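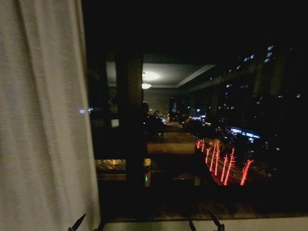 Chapter 2
Windows After Dark

When I moved into my first apartment in Flodstead, I spent my whole first evening trying to look at the city. I'd picked the place for the view, after all! But every time I walked up to the glass I got my own ceiling lights floating over the street, and my own head and shoulders where the skyline was supposed to be. Then I switched off the lamp to go to bed, and there was the whole town.

You've probably had the same thing happen and never thought twice about it. I'd like you to think twice about it now, as nearly everything in this chapter comes out of that one evening.

A pane of clear glass sends back a small share of the light that hits it, and it does this all day long. At noon the light pouring in from outside is so strong that the little bit bouncing back from your room gets lost in it. After sunset the outside goes dim, the room stays bright, and that same little bit is suddenly strong enough to compete. The glass hasn't changed at all. What changed is which side of it is brighter.

My old teacher Meenakshi Iyengar used to make us draw this before she'd let us say a word about it – two boxes, one line between them, arrows going both ways. I still do it that way, and I'll be asking you to do it too (a pencil is fine, and nobody is grading your arrows).

Curtains come into the story as well. A sheer curtain lets a lot of light through, but it scatters it, and it also catches light from the room and glows a bit itself. That's why a sheer gives you decent privacy in the daytime and much less at night, when you're the one standing in the bright box. Eldana Endale and I once argued about this for an entire train ride to Tamness, and we'll go over both sides of it in Section 2.3.

Before you read on, try this at home tonight. Stand an arm's length from a window with the room lights on and write down what you see. Turn the lights off, wait 40 seconds, and write it down again. Then cup your hands around your eyes against the glass with the lights back on. Keep your notes, messy ones included, and bring them along to Section 2.1, where we start with the glass itself.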